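Komico Dumpling Steamer Play Set, reviewed by Heino Vaher

2023-10-07
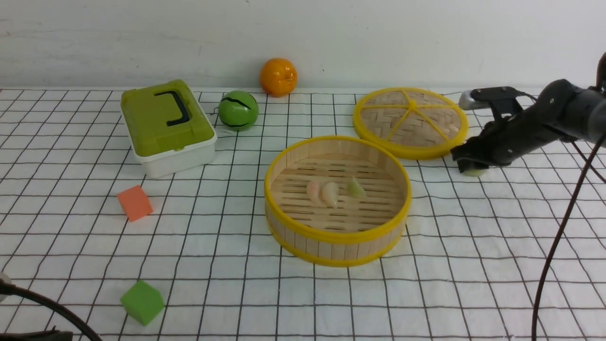
The Komico steamer with its lid off and dumplings inside.

I don't trust play food that calls itself "realistic." Most of it ends up at the bottom of a bin, and the sets that look best in the catalog tend to be the ones kids drop first. So when my sister asked if the Komico was worth $47, my answer was no, before I'd even seen one. I have softened a little.

The basket is the good part. It looks like a steamer you might find in a restaurant, with slatted sides and strips across the floor, and the yellow bands give it some color without turning it into a cartoon. The lid is better than it needed to be. It has a woven top with yellow spokes, and my niece uses it as a drum, a hat and a shield for her bear. I would pay for the basket and lid alone, at maybe half the price.

The dumplings I'm less sold on. They come in pink, cream and green, all very pale, and in the evening under our kitchen lamp I have trouble telling the cream from the green. They're also small. The seller's page says ages 2 and up. I'd wait a year or more, and I'd check the size against whatever your own kid still puts in her mouth.

There's also a lot of empty floor in there once three dumplings are in. A child who wants to run a restaurant will want a full basket, and Komico will happily sell you a refill pack. I didn't buy it.

Storage is your problem. Ours lives in a plastic box with an olive lid and a carry handle that folds flat — bought separately, and it does the job.

I looked at the Plurkum set too, at $59, mostly for the extra sauce dishes. Over 100 buyers gave it top marks and I still can't see what they're paying for. If the Komico drops in price in November, get it then. At full price I'd think hard.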